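The Plurkell Does the Bedroom

I let the machine have the bedroom on a Saturday, mostly to settle a bet with my sister.
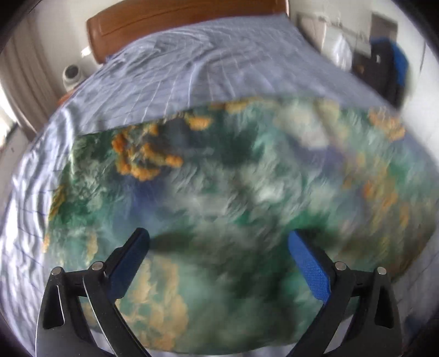

The bet was simple. She said no machine on earth could make a bed the way our grandmother made one, and I said give it 3 tries. Loser drives to Tremau for the holidays and listens to the whole family argue about parking. I had a Plurkell on loan for the month, the kind with two fingers and a great deal of patience, and I had a bed with a lined sheet and the big flowered cover I've owned since my first apartment. You'd think that was plenty to work with!

My sister came over with a coffee and sat on the hall floor, where she could see in. (She wouldn't take a chair. She said she wanted to be at mattress height, like a line judge.)

"What's it doing?" she said, after a minute.

"Thinking."

"About what?"

"Corners, I guess."

And that was a fair question, because corners are the whole trouble with a bed. I've watched these things sort screws. I've watched one at the Tsuchiya plant, where I used to work, pack 678 boxes in a shift and never crush a lid. But a box has the decency to stay a box. You pick up one end of a blanket and the other end goes off and does something else, and now the thing you planned to pick up next is gone, folded under, and there's a brand new wrinkle where it used to be. I do this half asleep every morning and I couldn't tell you how.

The first try, it took hold of the cover by an orange flower. It liked that flower. It pinched right in the middle of it, lifted, and the whole cover came up like a tent and followed the fingers across the mattress and onto the floor. Then it went back and smoothed the sheet, very carefully, as if the sheet had been the job all along.

"One," said my sister.

I called the Plurkell line and got a recording that told me soft goods were a growth area. I said some things to the recording. Then I picked up the cover, shook it out, threw it back on the bed any old way and told the machine to start over.

The second try was better and also much worse. It found the hem, which made me sit up. It followed the hem along, a little pinch and a little pull, a little pinch and a little pull, and the wrinkles ran ahead of it toward the headboard just like they do ahead of your hand. I got goosebumps, I really did. Even my sister put down her coffee. Then it got to the far side and decided the cover and the sheet were one object, and it tucked both of them toward the pillow end with so much confidence that the mattress was bare from the knees down.

"Two. Is there a setting," she asked, "for less?"

There was a setting for less. I'd read the booklet. It was called Pemen mode, after the town where they build them, and all it did was make everything slower. So the third try took 98 minutes. We ordered noodles. We talked about our grandmother, who could snap a sheet so it came down flat with one flick, and who'd smack the middle of it afterward with her palm, once, to let it know. My sister had forgotten the smack until I brought it up, and then she had to go stand in the kitchen for a bit.

When she came back the cover was on. Crooked, with one side hanging low and a hump in the middle the size of a cat, but on, with the flowers facing up. The fingers opened and stayed open.

"That's not made," she said.

"It's covered."

"Grandma would strip it and start again."

"Grandma isn't judging. You are."

She looked at it for a long time. Then she walked in past the machine, leaned over, and smacked the hump flat with her palm, once.

"Fine," she said. "But you're paying for gas."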